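Week 8 handout: learning from hand-held gripper data
Mar 8, 2024

Reading for this week is chapter 4 of the course pack. Bring the worksheet from last time, since part two uses the same numbers.

## 1. Where we are

Last week we trained a policy on teleoperated data. The operator drove the real arm, and the arm's own joint readings were the labels. The data was clean but slow to collect. This week covers the other route: a person holds the gripper in the hand, does the task at a table, and a camera on the tool records it. The arm only comes in at test time.

The method we follow is the one used in the Irno study. It has three stages:

1. Record demonstrations with the hand-held tool.
2. Recover the path of the tool from the video.
3. Train a policy that maps recent camera views to the next short stretch of motion.

## 2. What the camera gets

The view moves with the hand. When the wrist turns, the whole room turns with it, and the table can end up along one side of the view. Objects near the fingers may be blurred or half covered.
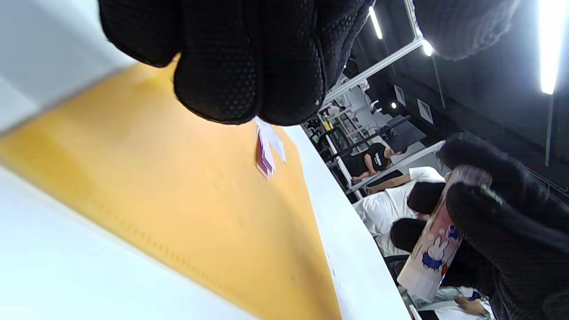
**Why not rotate every view so that the room is upright?**

The policy has to act in the frame of the tool. At test time the arm carries the same camera in the same place, so a tilted view during training matches a tilted view during the run. Turning the views upright would throw away the link between what is seen and how the wrist is held.

Background is a separate matter. Lights, door frames and people at other desks help stage 2, as long as they stay still, because the tracker needs fixed points. In stage 3 they are mostly noise. The Irno study left them in and collected in several rooms.

## 3. The Akpan split

Akpan is the cup-placing set we use in the lab. It has 600 demonstrations. Of these, 252 were recorded in rooms that do not appear anywhere else in the set, and those are held out. Do not tune on them. Pick your settings using a validation set taken from the other 348.

Each policy gets 5 training seeds. Report the mean and the lowest score. If you report only the best seed, the lab will be returned to you.

## 4. Result to know

Two policies were compared on the held-out rooms. One was trained on many demonstrations from a single room, the other on the same number spread over all the training rooms. The second did better on every object. Adding more data from the single room gave little after the first few batches.

Most failures of the first policy came before contact: the gripper stopped short of the cup or closed beside it. Once the cup was held, the two policies placed it about equally well.

## 5. For the lab

- Run the tracker on the Sarkesine clips and drop any clip where it loses the path.
- Train for 1000 steps first and check that the loss falls before you start a full run.
- Plot the tool path for one good clip and one dropped clip on the same axes.
- Write one paragraph on what went wrong in the dropped clip.

Hand in the plots and the paragraph together as one PDF. The code stays in your course folder.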